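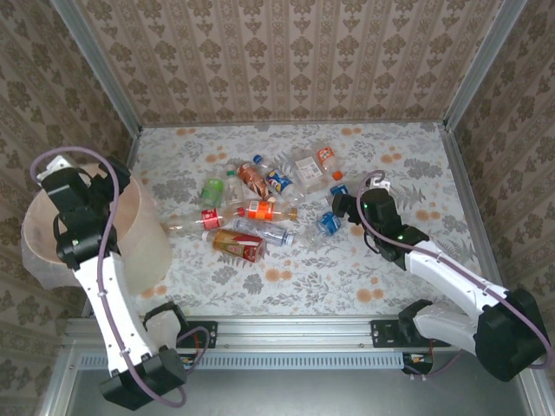 Cledonham Housewares Guild - Visits and Outings Group

Our March outing took us to the Sekiguchi wallpaper works, and I don't think I have ever seen so many rolls of paper under one roof. Setsuko Oshima met us at the gate with a tray of tea (very welcome, after that drive!) and walked us straight through to the old printing hall, where the cylinders are kept on racks along the wall. There are 900 of them, the oldest cut from pear wood, and she let Nana hold one. It was a good deal heavier than she expected.

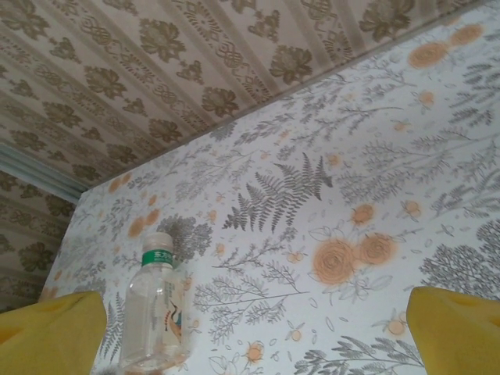
Matching a table linen to a busy wall was the part of the day I had most looked forward to, and Takeshi Nomura gave it nearly an hour. He likes a pale ground with a loose leafy print, and his test is to put something plain and see-through on the cloth, even a small water bottle with a clear body, and see whether the pattern still reads softly behind it. I tried it at home with a tumbler and have now gone off my kitchen cloth completely.

After lunch we saw the drying loft, and then the pattern books, 2437 designs in all, going back to the founder's florals. Nanami and I could have stayed in there until dark - she was hunting for the paper from her grandmother's hallway, and found it in the third book.

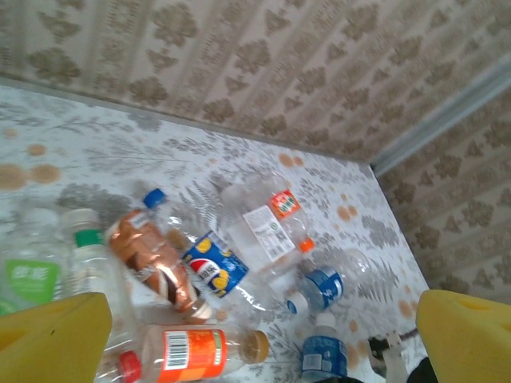 Brown damask on beige, with the fern cloth.

The shop sells roll ends by the door, so bring a bag. Sayaka Yokoyama has the sign-up sheet for the Bamness tile works.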